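ok so I moved apartments in April and I have Thoughts about moving. thread, because I'm sitting on a box eating cereal out of a measuring cup and have nothing else to do until the couch gets here

first thing. get rid of stuff BEFORE you pack it. I know. everybody says it. I still wrapped a fondue set in two bath towels and carried it down three flights. I have never made fondue

Lorna Samonte (my old neighbor, saint) came over with trash bags and held things up one at a time. "when did you last use this." brutal. she got a lamp out of it so she did ok

movers: I got quotes from 2 places. one wanted $1850 for a one bedroom going across town. the other was Cleso and they said $700 if I did all the boxes myself and had the elevator booked. went with Cleso obviously

the elevator. BOOK THE ELEVATOR. old building had none, new building has one and you need a form. the form goes to the management company, Gomside, and Gomside answers email once a day at 4:50 pm and then goes home

I sent the form four times. fourth time I just wrote PLEASE in the subject line and got a yes in ten minutes. make of that what you will

boxes. do not buy boxes. liquor store on Macapagal gave me a whole stack, they're small and strong and have dividers, put your glasses right in. didn't lose one glass. lost a cereal bowl but that was me, that was before the truck even came

books go in SMALL boxes. I will die on this hill. I put cookbooks in one big box and Tudur Rowlands, who I've known since college and who offered to help, picked it up and made a noise I've never heard from a person

he's fine. he got pizza
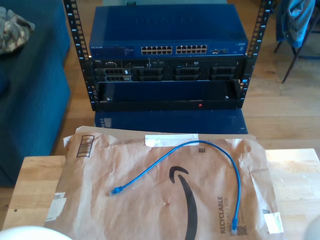
labels!! this is the real thread, everything before was warmup. I used to write KITCHEN on a box and think I was done. kitchen what. KITCHEN WHERE. then you have eleven kitchen boxes and the can opener's in the last one. so this time every box got a number and the numbers went in a notebook. same deal as that rack, little white numbers printed up the rails so you know exactly which hole you're talking about. box 6, coffee stuff. done. found it in a minute

write the number on the side and not the top. the top is useless once they're stacked. put it on two sides if you have the patience, I did not by the end

Mal-soon Cheon says she color codes with tape, a color per room, and sticks the same color on the door frame at the new place so movers don't have to ask. this is smarter than mine and I'm annoyed

THE FIRST NIGHT BAG. pack like you're going to a hotel. toothbrush, charger, meds, sheets, one towel, toilet paper (!!!), something to sleep in. keep it on you. don't let it near the truck

I forgot the sheets. slept under a coat. the coat has toggles

change your adress before you move. the post office part takes five minutes. it's everything else. bank, dentist, car insurance, the vet, that one magazine. I kept a list on my phone and I'm still finding ones I missed

meter readings, if your place does that. take a picture of them on your way out the door. also take pictures of every wall and the inside of the oven. my old landlord tried to say I cracked a tile and I had the tile, crisp, with the light on. got my whole deposit back

somebody asked about cleaning. I paid for it. Halima Were does move-outs, she brought her own everything and did the fridge drawers, which I had honest to god never taken out. worth it. I'd have been there till midnight crying on a baseboard

furniture: measure the DOOR. not the room, the door, and the turn in the hallway after the door. my dresser had to go back down and come up on its end with the legs off. Benjie from the moving crew had the right screwdriver in his pocket and I could have hugged him

tip your movers. cash, in hand, each one. and cold water. it was hot out for April

the couch is a whole other story. it's from Ultska, it was suposed to come the same morning, then between noon and five, now the tracking page just says "preparing." preparing what. it's a couch

unpack the bed first, then the bathroom, then stop for the day. don't start the kitchen at 9 pm. you'll end up lining drawers at one in the morning and they'll be crooked

mine are crooked

also go say hi to whoever's under you before you drag anything. I brought cookies, store cookies, he was very nice about it. he has a drum kit though so we'll see

ok buzzer just went. might be couch. brb

it was not the couch. it was a fifth email from Gomside, printed out and hand delivered, approving my elevator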